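Review of the Grekon Bench Service: Our Findings After One Term of Use

Posted on 2018-03-18 by Arnel Cabanatuan

Readers of this blog will recall that in December I wrote briefly of our intention to take the Grekon bench service on trial. The trial has now closed, and several correspondents have asked for a fuller account. What follows is my own view and should not be read as the position of Sunstead, where I am employed, although I have the permission of my head of department to publish it.

Grekon supplies its service in two forms. The first is a single-arm kit, sold outright, which the buyer assembles and maintains. The second is the two-arm bench, which is rented by the month and includes delivery, installation, the wrist and overhead cameras, and a support line during office hours. We took the second form. The rental term was 14 weeks, and the agreement allowed for two visits from an engineer at no further charge. We used both.

Installation was carried out by Dizon, who act for Grekon in our region. Their staff were punctual and courteous. The table came level, the arms were fixed to it before midday, and the first calibration was completed on the same afternoon. I have only one complaint under this heading. The assembly notes had been written for an earlier model, and the cable plan in them did not match the cables in the box. Dizon sent a corrected sheet within the week, but a buyer working without an installer would have lost a good deal of time.

We set the bench to work on drinks cans. Our interest at Sunstead is in the sorting of mixed containers, and cans are a fair test for any gripper: they roll, they dent under too firm a hold, and their printed sides confuse a camera that relies on colour.
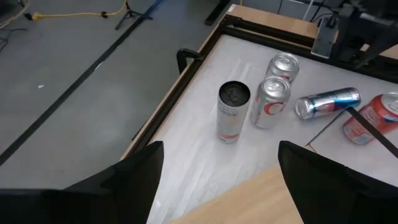
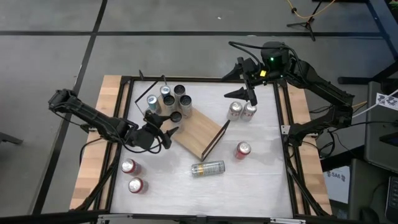
Cans on the Grekon bench, at the wrist camera and from overhead.

The grippers deserve the greater part of this review, as it is on them that the service will be judged. Grekon offers a choice of soft pads or rigid fingers, and we asked for the latter. On upright cans they performed well throughout the term. Cans lying on their sides were another matter. The one with the yellow band, lying near the middle of the table in the overhead view, is the sort that gave us difficulty: the fingers must turn to meet it, and if the approach is slightly off, the can is pushed along the sheet before it is held. Grekon's support line advised a slower descent. This helped a little and made each cycle noticeably longer. I would ask the company to treat this as a matter for its designers, as users can do only so much by adjusting the settings.

Cans standing close together were the second area of concern. Where two stood side by side, the open fingers needed more clearance than the handbook allows for, and the neighbouring can was often disturbed. We obtained better results after reducing the opening width by 5 mm, a change which is permitted under the agreement but which is mentioned only in an appendix.

The cameras gave no trouble. The overhead view was steady and wide enough for our purposes, and the wrist view was clear at close range. Shiny lids did produce some glare under our ceiling lights. We dimmed one row of lights and the matter was settled.

The software was adequate. It starts slowly, and the log files are stored under names that mean very little to the person reading them. A colleague wrote a short script to rename them each evening. An update issued in the ninth week improved the menus but removed our saved positions, and no warning of this was given. Grekon apologised in writing and restored them from its own copy.

As to cost, I am not free to state the rental figure. I may say that it was roughly 19 per cent above the quotation we received from Andorlow for a comparable bench. The Andorlow offer did not include installation or engineer visits, and its support was by electronic mail only. For a department with its own technical staff, Andorlow may be the more sensible choice. We have few such staff, and the Dizon visits were of real value to us. The second visit in particular, during which a loose joint in the left arm was found and corrected, would have been expensive had we been required to pay for it separately.

Prospective customers should read the clause on return of equipment with care. The bench must be sent back in its original crates, and these take up a considerable amount of room. Ours stood in a corridor for the whole term, to the displeasure of those who share it. Dizon will store them on request for a modest fee, and I regret that we did not ask at the outset.

I have recommended that Sunstead renew the agreement for a further term, subject to a written assurance that saved positions will be preserved in future updates. Grekon has acknowledged the request and a reply is awaited. Questions on any of the above may be left in the comments, and I shall answer them as my duties permit.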